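Moving our chat from Nondum to Rellis – worth it or not?

Forum: Office software and collaboration
Started April 4, 2023

pellworm
Posts: 100

Good morning everybody. I must give a recommendation to my management before the end of the month and I would like to hear from people who have already done it.

We are a company of 14 offices and we have used Nondum for team chat for a long time. The price per person went up in the last renewal, and the free guest accounts are gone. Rellis offers chat, calls and file sharing in one subscription, and because we already pay them for the mail, the chat would cost us almost nothing extra. On paper the decision is easy. In practice I have these worries:

1. The history. We have 3267 channels, most of them dead, but in the living ones there are decisions that are written nowhere else.
2. The search. In the trial I found the Rellis search slow and it did not find words inside attached files.
3. The people. My developers love Nondum and they have told me so in strong words.

Has anybody moved a company of similar size? What did you lose on the way?
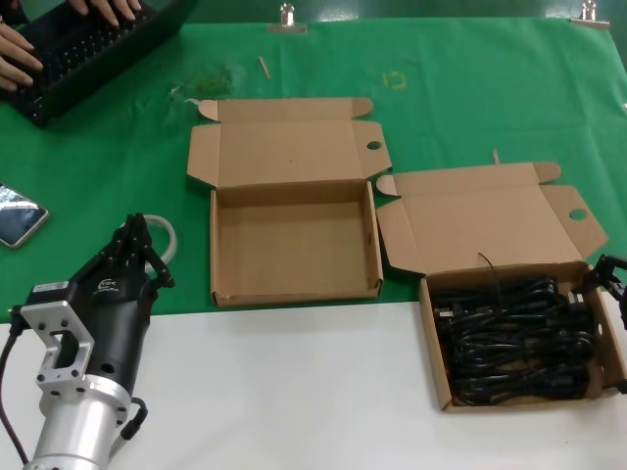

Replies

tarnhow
Posts: 3000

We did this change last year. The history is the painful part, so I start with it. The import tool from Rellis takes public channels only. Private channels and direct messages stay behind, unless you buy the export add-on from Nondum, and this must be bought while your contract is still running. We learned it two weeks too late.

My advice is to archive the dead channels first and to import only what was active in the last year. Ask every team to name the channels they want to keep. You will be surprised how short the list is.

The search became better for us after the index was finished. In the first days it finds almost nothing and everybody complains.

quillback

I do not agree that it "costs almost nothing". The licence is cheap, yes. But did you count the bots? We had small scripts in Nondum for the build messages, for holidays, for the support queue. None of them worked in Rellis and we had to write them again. Our team lost most of April on this, and in my opinion a cheap licence that eats a month of work is not cheap.

Also the calls. Rellis is heavy on older laptops. With a call open and a document shared, the fan is running all the time.

pellworm

Thank you both. @tarnhow, the point about the add-on is very useful, I have written it down in red. Our contract runs until the summer, so there is still time.

@quillback, we have perhaps a handful of bots, but I am not sure that I know all of them. Is there a way to list them?

quillback

In the admin page, under integrations, you can sort by last used. It shows only the ones which were installed properly. If somebody made a script with his own personal token, you will see it only when it stops working.
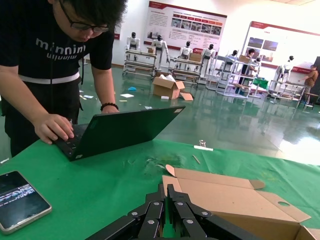
For these you have to ask the people, and ask them twice. We sent one message to all staff and got two answers. Then we asked team by team and found nine more scripts, one of which was sending the stock numbers to the warehouse every morning. So please plan a few weeks with both systems open, and switch Nondum to read only before you close it.

jib_and_boom

Small question from the side, did you look at Jerko? It is less known but the import from Nondum is complete, with private channels too. We are a small office so I can't say how it behaves with many users.

tarnhow

I tested Jerko. The import is good, I agree. The problem was the administration – no single sign-on in the normal plan, and you can't set how long messages are kept. For a small office it is fine. For pellworm I would not do it.

jib_and_boom

The retention setting came with the last version, so this is not correct any more. Single sign-on is still extra, there you are right.

tarnhow

Then I take back that half. I have not opened it since autumn.

pellworm

I will look at Jerko for completeness, but I think management wants one supplier and one invoice. Did anybody use a consultant for the migration? Moncrieff sent us an offer, and it is about the same as one year of Nondum licences.

quillback

We had Moncrieff for the mail move, not for chat. They were correct and polite, but in the end they ran the standard tool and we did all the sorting of channels ourselves. Ask them exactly which work is theirs. If the answer is "project coordination", keep the money.

tarnhow

Same opinion. Use the money to give one of your own people the time for it.

pellworm

Understood. I will propose a pilot with two offices, with the developers in the second round, and I will order the export add-on now. When I have the results of the pilot I will post them in this thread.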